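Stirkmont – Table Work Participants Wanted, Gundby Site

Stirkmont is looking for people to join our table work sessions in Gundby. The work is calm and is done with the hands: you take small household things from the table, put them in the right container, and then set the table again for the next turn. It is suitable for students, for retired people, and for everybody who likes tidy work and has some patience.

The sessions take place on the second floor of the Stojanović building, in a room with good light and a kitchen next door. We run them from September until the end of January. You can choose mornings, from 8:30 to 12:30, or afternoons, from 13:00 to 17:00. It is possible to change between them, but please tell us one week before.

A typical task is short. There is a container on the table, for example a soap dish, a tray or a box with a lid, and there are small things which should go inside. You pick up the thing, you bring it over the container and you put it down gently. Then you take it out and begin again. The order of the tasks is written on a sheet that you receive at the start.

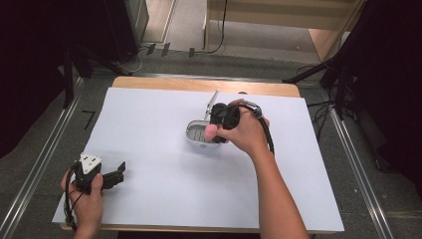
Placing task at a covered table: a small pink block over an oval container.

You will work with both hands. Previous experience is not needed, and the first session is only for practice. Most people find the left hand more difficult in the beginning, and for this reason the practice session has extra time for it. We do not measure your speed. We prefer that you work slowly and do not drop things.

What we ask from you:

– You are 18 or older and can use both hands without pain.
– You can stand for 40 minutes at one time. A high stool is available on request.
– You can come for at least six sessions.
– You understand simple written instructions in English.
– You take off rings and bracelets before you start, and long sleeves are rolled up.

What we offer:

The payment is 52 euros for each session of four hours, including two breaks. The practice session is paid the same. Participants who complete all their agreed sessions receive one additional payment of 230 euros in February. Coffee, tea and fruit are free. Bus tickets inside Gundby are paid back if you keep them – we can not pay back parking.

How to apply:

Please write a short letter, half a page is enough, and tell us which hours are good for you and if you are left-handed or right-handed. Both are welcome. Send it to the Stirkmont office, room 734, or leave it at the reception desk with the reference number 768. We answer every letter, normally in two weeks. Before the first session you will be invited to see the room and to ask your questions, and you can still decide after this visit.

Last updated: July

More open calls
Kitchen sorting assistant, part time, Saltodlow
Participants for a shelf and drawer study, Gundby
Packing helper for the winter season, Saltodlow
Evening receptionist, Stojanović building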